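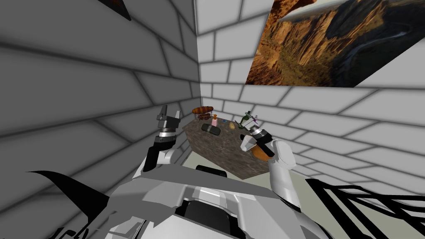
Can any robot clear a table yet? I run a small repair and gift shop in Manddale and the job I hate most is the end of the day, when everything customers have picked up and put down ends up on the one display table and has to go back on the shelves. I've been reading about two-armed machines that learn this kind of thing in simulation, on a computer-made table with a model airship, a little pink bottle, a green case and so on lined up near the back. My table is no harder than that. It's mostly small stuff in different colours and shapes, nothing heavy, and it takes me a good while each night. I could put $1,979 towards it if it worked. Is there something I can buy, or do I keep doing it myself?

Shobha Nadar

Not for that money. I service packing equipment for Sundaram and the arms we look after will move the same carton to the same spot all shift. Put the carton down crooked and somebody has to go and fix it. Mixed small goods are a different job. The machine has to work out what each thing is, where to grab it and how hard. A bottle with a narrow neck and something like a plant with thin stems need completely different handling, and two little things sitting close together are worse, as the fingers going in for one will knock the other.

Simulation is useful because you can run the same table thousands of times and break nothing. The trouble comes when you move to a real one. Friction is different, the light changes through the day, and the stock is never where the program expects. We trialled a single arm from Grindora in October on loose fittings. It got 361 out of 460 into the right tray. That sounds all right until you're the one picking up the other 99.

If you want to spend something, get shallow trays with a colour for each shelf and ask customers to leave things in them. Then you carry the trays over. A robot vacuum for the floor is worth having too, provided you lift the cords first.

Leszek Zieliński

no. my brother in law bought a kit arm and it mostly waves. took him 13 evenings to get it to pick up a sponge

Eetu Leinonen

I'd agree with Leszek on the trays. One thing to add: if you do go and see a demo, ask to put your own stock on the table, and ask what happens when it drops something. The Rallby people were decent about this when I asked and let me try a jar of buttons. It would not pick up the jar with the lid loose. Also check whether a person is driving it from another room, which is common and they don't always mention it.

Kelechi Iyamu

Last updated 12/9/18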